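Wallpaper behind a desk, full walls or just one?

mossydoor
redoing the corner where I work, november deadline bc my sister moves in after. leaning floral with the gray stripes, all three sides. too much?
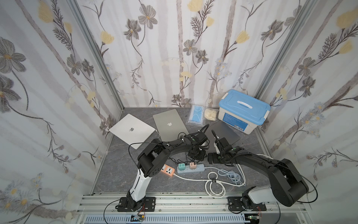
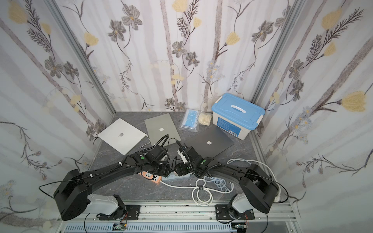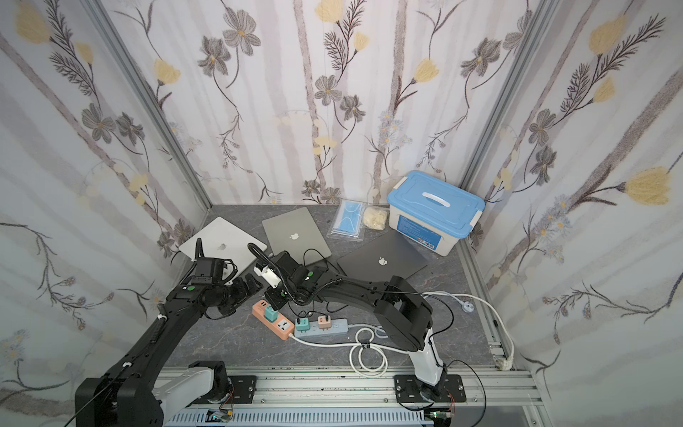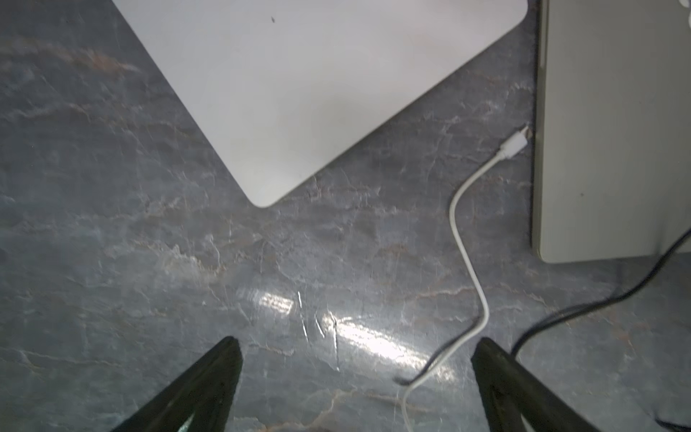
quote from Gradmont was 633 for paper and paste, no labor. seems high??

tpk_2208
All three. One wall looks like you ran out of money

Vega Rivas
disagree, did three in August and was sick of it in a month. One wall, paint the rest. And 633 is nuts, Geerts has florals way under that

mossydoor
geerts is peel and stick tho right

Vega Rivas
some of it. they have paste too

halfpint152
Peel and stick is fine. Mine's been up two years, one corner lifts

tpk_2208
"fine" and then a corner lifts lol. Paste. Prime first, and order an extra roll from the same batch, the colors dont match otherwise

mossydoor
ok paste. still want three walls, sorry Vega. getting smaples tomorrow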